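The bell tower at Bromness gets its money. Most of it, anyway

Eleven years of scaffolding. Kids in the old quarter have grown up thinking the tower came that way.

Now the poles are coming down, starting 18th June, and the town has a plan for what sits under them. Ticket booth out. Parking out. A low stone wall round the well yard, same height as the one in the 1890s survey drawings. And no more trucks on Mujić Street, which has been cracking the drains for as long as anyone has complained about it, so a long time.

Letay Belay, the town's heritage officer, walked me round in a hurry. She had another meeting. She always has another meeting. "The tower is fine," she said, halfway up the stair. "The tower was never the problem. Look down." Down was the yard, and a row of sheds leaning on the old grain hall, put up without permits and rented out by the month. 112 notices went out last August. Some owners tore theirs down the same week. Others got lawyers.

The grain hall is the real fight. Testov, the builder hired for the roof, wants to replace the beams on the north side. The town wants them patched. Patching is slower and it costs more, and the budget already has a hole in it. 800 roof tiles are stacked behind the hall under a tarp, waiting on the argument.

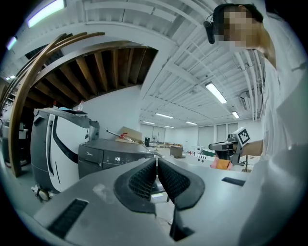
Gray housing, black finger pads, and a headset at upper right.

Not everyone is happy about the street closing. The bakery on the corner gets flour by truck and was told to use a hand cart from the lower gate, a 200 yard push, uphill. The owner laughed when I asked about it, then stopped laughing. Jetum, the bus company, will move its stop to the river side. Older residents say thats too far in winter. They have a point, the steps there ice over.

Belay says a smaller bus is being talked about. Talked about by who, she wouldn't say.

Still. Go up if you can. The stair is narrow and 70 steps in there's a window with no glass, just the slot, and the whole quarter laid out below it, red roofs and laundry and the sheds that haven't gone yet. You can see exactly were the old wall ran. Half of it is somebody's back garden now, beans growing on it.

The next inspection is in August. The sheds with lawyers will probably still be there.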